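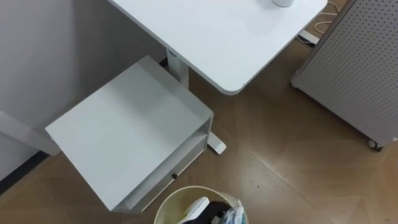 Every May my feed fills up with clips of robots tidying living rooms, and every May I go look at my own wastebasket and empty it myself. I have been doing this for long enough that I've stopped getting my hopes up.

My friend Siham Rawashdeh is more patient than I am. She thinks the chores are two years off. I asked her which chores, and she said the easy ones, picking things up and putting them in the trash. Fine, let's take the trash.

A tissue, a plastic bag and something dark and floppy are three different problems. The tissue weighs nothing and squashes. Clear plastic is miserable for cameras, which see whatever is behind it. Fabric has no shape until you grab it, and then it has a new one. Then there's the stuff around the basket. Cables on the floor, a power strip half under the desk, cabinets on casters that are never in quite the same spot two mornings running. A person steps around all that while thinking about lunch.

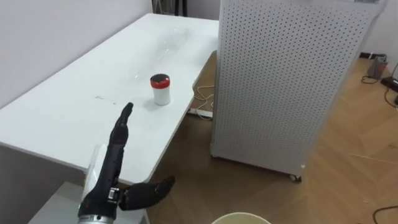 The demos love a small container on a bare white table. I understand why. It's rigid, it stands up by itself, it has a bright lid, and there is nothing next to it to knock over. If a robot picks that up, good, I'll clap. But I'd like to see the lid come off without the contents going everywhere, and I'd like to see it done 233 times in a row with the thing moved a little each time. One good take tells me very little.

Hands have gotten better, I'll give them that. Five years ago most of what I saw was a two-finger clamp, and now there are jointed fingers and a thumb that sticks out where a thumb should. Whether that helps with a wet sponge is another question. Idrisa Mrema, who used to fix packing machines at Collell, told me once that every extra joint was one more thing he'd be called in to fix at night. He was talking about machines bolted to a floor that did one job for 10 hours straight. A house asks for more than that, and there's no Idrisa on shift.

So my answer is still no, not yet, for homes. Shop floors maybe, for dull jobs where somebody has already cleared the cables out of the way — and paid for the clearing. I told Siham I'd buy dinner if one of these things can empty my wastebasket and put a fresh bag in by next May. She wants it in writing, so there it is.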